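Rosser Desk Range – Owner's Guide
Section 3: Lining and looking after your wastebasket

Thank you for getting this far with us! Most people skip straight to filling the basket with pencil shavings and old envelopes, and we quite understand, but a few minutes spent on the liner will save you a good deal of washing out later on.

Before you begin

Stand the basket on a desk or table for this part. It is much kinder to your back, and you can see the whole of the rim as you go. Clear away any cups first – a rustling bag has a way of catching on handles.

Any thin bag will do, provided it is wide enough to go over the rim. The Deltedico liners (order no. 563) are sold in rolls by our shop in Jumimthorpe, and the Eto ones fit nicely too, though they are a little shorter in the fold.

Fitting the liner

1. Tear one bag from the roll along the dotted line. If the two sides cling together, rub the open end between your palms until they part.

2. Give the bag a good shake so that some air gets in. You needn't smooth out every crease, as the weight of the rubbish will see to most of them.

3. Lower the closed end into the basket and let the rest drape loosely over the side. At this stage it will look like a great crumpled heap with hardly any basket showing, and that is quite all right. 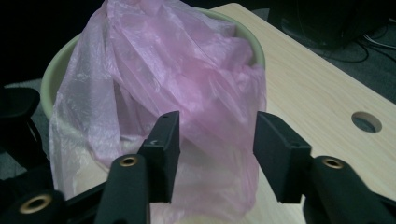

4. Find the open edge of the bag and work it round the rim a little at a time, turning it down over the outside as you go. Start at the back and bring both hands towards you.

5. Reach in and press the bag gently down to the base. If it pulls away from the rim, you have turned down too much – ease a little back up and try again.

6. Gather any slack at one side, twist it once and tuck it under the fold.

Caution: Keep liners away from babies and small children. Thin plastic can cover the nose and mouth and cause suffocation. Put the roll away in a high cupboard as soon as you have taken your bag.

Caution: Never tip hot ash, matches or anything still warm into the basket, lined or unlined.

Note: Nia Parry, who answers our customer letters, likes to keep two or three spare bags folded flat underneath the liner. When the full one comes out, the next is waiting for you.

Emptying and cleaning

1. Lift the turned-down edge all the way round before you pull, and then draw the bag straight up.

2. Wipe the inside with a soft cloth and warm soapy water. Please don't use scouring powder, as it dulls the finish.

3. Dry the basket well, especially round the base, before putting in a fresh liner.

For replacement baskets, see page 176.

Section revised by Rhodri Eynon, Nov 6, 2023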